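Forums > Hardware > Monitors and Displays > Second monitor drops to 60Hz when both are connected

Oct 25, 2025, posted by Grivetti

I've got two monitors on my desk and I can't get both of them to run at their proper refresh rate at the same time. I'd like to know if I need a new cable, a new graphics card, or neither.

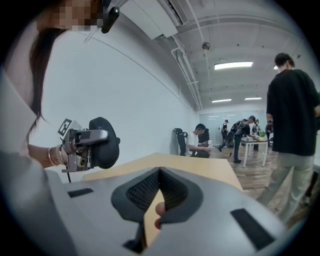
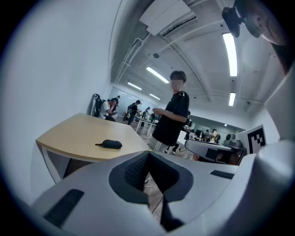 Two pictures from the same room, gripper in both, table with the small black zip pouch in the second.

The main monitor is a 27 inch 1440p screen that goes up to 165Hz. It is connected by DisplayPort and has been fine since I bought it in April. The second one is an older 1440p screen that does 144Hz, and I got it from a relative. It has one DisplayPort socket and two HDMI sockets.

If I connect the second monitor on its own with the DisplayPort cable, I can pick 144Hz in Windows and it works. If I connect it by HDMI next to the main one, the highest it offers is 60Hz. I've tried both HDMI sockets on the monitor and it's the same on each. The card has 3 DisplayPort outputs and one HDMI.

What I have done so far:

Reinstalled the graphics driver, using the clean install option.
Swapped the two screens round in display settings.
Turned G-Sync off and on again.
Restarted more times than I can remember.

The HDMI cable is one I found in a drawer. It has no writing on it. I only have one DisplayPort cable, the one that came with the main monitor.

There is a second thing which may or may not be connected. With both screens on, the card never seems to calm down. It sits at a high memory clock even on the desktop with nothing open, and the temperature goes up to 74 degrees before the fans start. With one screen it stays well below that. Is this going to shorten the life of the card? I play games on the main screen and mostly have a browser or a video on the other one, so I could live with 60Hz if I had to, but it annoys me when I drag a window across and it goes jerky.

I don't want to spend much. A new card is out of the question this year.

Praletti

You don't need a new card. Buy a second DisplayPort cable and use that for the older monitor. You have spare outputs on the card and the monitor has the socket, so there's no good reason to be on HDMI at all.

The 60Hz limit is almost certainly the HDMI side. A lot of older 1440p monitors have HDMI inputs that were only built to an early version of the standard, and that doesn't have enough bandwidth for 1440p at 144Hz. The manual normally has a table near the back that lists each input and the highest rate it accepts. If it says 60Hz for HDMI then no cable will change it. If it gives a higher figure, then it could be your drawer cable, but I still wouldn't bother finding out when DisplayPort is there.

Get a cable with the VESA certification on it and don't go longer than you need. Two metres is fine for a normal desk. You don't need the most expensive kind. At 1440p and 144Hz you are well inside what an ordinary DisplayPort 1.4 cable can do.

Once it's plugged in:

Go to Settings, System, Display, Advanced display.
Choose the second monitor from the list at the top.
Set the refresh rate to 144Hz. Windows often leaves it at 60 the first time, so don't assume it hasn't worked.
Check the monitor's own menu as well. Some of them have a DisplayPort version setting, and if it's on the lowest one you won't see the higher rates.

On the memory clock, this is common with two screens at different high refresh rates. The card can't find a moment when both screens are between frames, so it keeps the memory running at full speed. It's a waste of a bit of electricity but it won't do the card any harm. 74 degrees is warm for sitting on the desktop, but a lot of cards keep the fans stopped until they reach a set temperature, and it sounds like yours is doing exactly that.

What sometimes helps is running both at the same rate. Try setting the main one to 144Hz as well and see if the clock drops when nothing is open. I can't see the difference between 144 and 165 myself. If it doesn't drop, try 120Hz on both — on my last card that was the only setting that let it settle. You can put the main one back up when you want to play something.

If the temperature still bothers you, set a gentle fan curve so that the fans turn slowly all the time. It will be quieter than having them start and stop.

Fakotine

just turn the second monitor off when your gaming, thats what I do. you wont notice 60hz on youtube anyway

Amin

Agree with the DisplayPort cable. Two things to add.

Before you buy anything, swap the cables over as a test. Put the DisplayPort cable on the old monitor and the HDMI cable on the new one, and look at what rates Windows offers. If the new monitor goes above 60Hz at 1440p on the drawer cable, the cable is good enough and the old monitor's HDMI input is the limit. If the new one is also stuck at 60, it doesn't prove much on its own, but the cable goes in the bin either way. It takes a couple of minutes.

Make sure you are looking at the right list of rates too. Graphics drivers sometimes put the TV resolutions first for anything on HDMI, and the PC ones are further down. Somebody I helped had been using a TV mode for months and had missed the others because he never scrolled.

As for the jerky windows, dragging something across two screens with different rates will always look a bit off where it crosses over, and G-Sync in windowed mode makes it worse. In the Nvidia control panel, under Set up G-SYNC, pick the option for full screen only. That cured it for me without changing anything else.

I wouldn't use a DisplayPort to HDMI adapter, in case you were thinking of it. Most of the cheap ones are limited to lower rates and you'd be back where you started.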